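Feria de la vivienda rural de Gremton: impresiones de un escéptico

9/11/25

Llegué a Gremton con el catálogo ya subrayado y pocas ganas de creérmelo. La feria ocupa tres naves junto a la antigua estación y promete, según el cartel de la entrada, «el regreso al pueblo sin renunciar a nada». Lo de no renunciar a nada empieza mal: 8 euros de aparcamiento y cola para el café.

La primera nave es la de los ayuntamientos que buscan vecinos. El de Bavstead regala el empadronamiento con una cesta de quesos y habla de fibra óptica «en despliegue». Pregunté desde cuándo. Desde abril, me dijeron, sin aclarar de qué año. 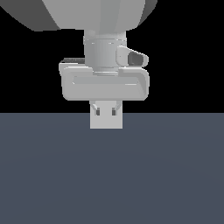

Render: brazo gris claro sobre fondo negro.

En la segunda, Sirkmont vende casas prefabricadas de paja prensada. La modelo básica sale por 317 euros al mes, cifra que no incluye ni el terreno ni la cimentación ni, deduzco por la letra pequeña, el tejado definitivo. La chica del mostrador fue amable y no supo decirme cuánto aguanta la paja con humedad.

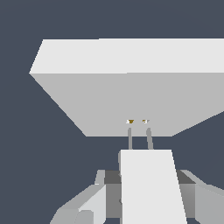
Bloque claro, sin texto. Render.

Lo mejor fue la charla sobre pozos — cuatro asistentes, contándome a mí — donde por fin alguien habló de permisos, de plazos y de vecinos que se enfadan. Duró media hora y me supo a poco.
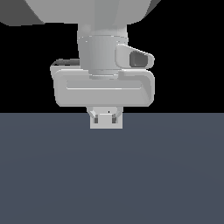
Brazo y muñeca cilíndrica, en gris. Render.

Comí en el puesto de Gbeho un guiso de cacahuete bastante digno, de pie, porque las mesas estaban reservadas para expositores. Volví en el tren de las cinco con un folleto de Bavstead en el bolsillo. Tienen médico los martes, dice. Habrá que llamar y preguntar si todos.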